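The robotics open day at Penry was held on 2018-08-27, which was a bank holiday, and the car park on Cundham Lane was full by the time I found it. Entry was free. The woman on the door, Huguette Zacharias, clicked a counter for each of us and told me later that the total came to 978.

Most people went straight to Felix, a large orange arm moving crates in a cage. I watched two rounds of that and then went upstairs, where it was quieter and the work was done sitting down.

The upstairs group teaches robots to do household jobs. They don't begin with a robot. A person holds a gripper in the hand, with a camera fixed to it, and does the job at an ordinary table. What the camera records is used later to train an arm.

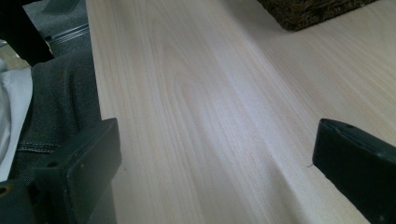 Beverley Dunstan runs the sessions and took questions from a row of chairs by the window. She said a recording can be very short, and that a good morning gives her 97 she is willing to keep. The rest are thrown out, mostly for going too fast. People who are handy at home are often the worst at first – they hurry, and the camera loses sight of the thing they are reaching for.

I asked why they didn't use a plain white bench. She said homes don't have them, and that wood grain and shiny patches of light are part of what the robot has to cope with. 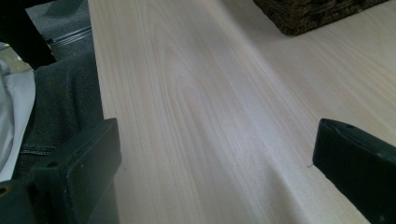 Visitors could have a go from 2 until 4. The gripper is heavier than I expected and my wrist ached after a few minutes. Closing the fingers is easy enough. Judging how far away they are from the table is harder, and I knocked it more than once. A boy before me from the Endumton school group did far better.

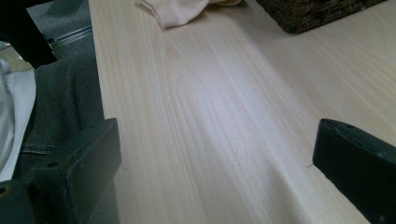

The gripper over the table, fingers open, with a crumpled pale cloth at the far end.

Tea was in the downstairs canteen and cost more than it should have. The talk on safety cages had been moved to the morning without a notice, so I missed it. The lift was out of order too, and anyone who can't manage stairs would have seen only Felix. Penry says the next open day will be in July, with booking by email.

Related items
Cundham model engineers: summer show report
A morning at the Endumton sorting depot
Getting to Penry by bus
Open days still to come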